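Filed under: Bench Notes / Dye & Finish
3 min read

Monday, June. Indigo vat, second try

Vat smelled right this morning, finally. Coppery scum on top, yellow-green underneath when I pushed it aside with the spoon. Last week's was just blue all the way down = dead. Think I'd been letting it get too cold overnight. Wrapped it in the old moving blanket this time, held fine.

Recipe as run: Zarkuten powder, fructose, lime. Not the Piltmont lime, that bag has gone clumpy, toss it.

13 swatches cut, 8 cotton, rest is the linen from Kwak. Scoured all of them Friday but forgot to mark which had soda ash and which just soap. So that comparison is shot. Redo.

Dips: 4 minutes under, then air till the green is gone. Six dips on the darkest. After dip 3 the cotton hardly moved, linen kept taking color right up to the end. Didnt expect that. Squeeze under the surface when pulling out, drips put air back in the vat and you can watch it go off.

Rinse water ran blue a long time on the dark ones. Vinegar in the second rinse, splash. Rub test on white rag: dark cotton bad, mid cotton ok, linen better than both. Probaly need longer between dips, I was rushing to get done before lunch.

Grosico order still not here, so no new thickener and no resist paste until it shows. Tried flour paste on one swatch meanwhile. Cracked in the vat, came off in flakes, mess. Strained it out with the paint filter.

Next: fade tests. Half of each swatch under foil in the south window, leave it the month. Want to see if the linen holds on.

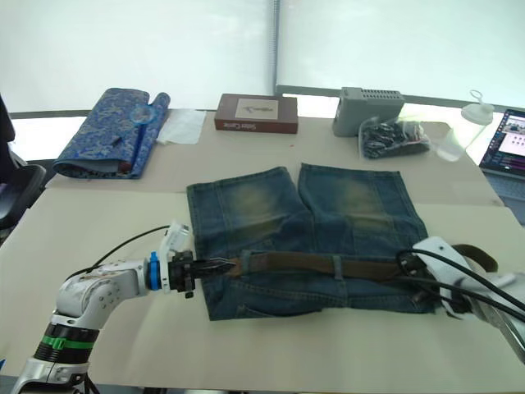 Also re-lime before the next session, pH strip read low by the time I quit. And buy strips, almost out.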